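Gripper woes, January 2018

So the left gripper quit on us again. Same fault as in November: the jaw closes fine, opens halfway, and then just sits there buzzing at you. Asanka swapped the cable (twice!) and got the same buzz. I pulled the log and found 54 stall warnings from one morning, all on the closing side, which made no sense to me until I took the cover off and saw a stripped screw wandering around by the gear. 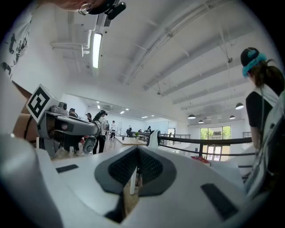

Anyway, new screws are on order from Torov, and until they come we're stopping every hour to check the old ones.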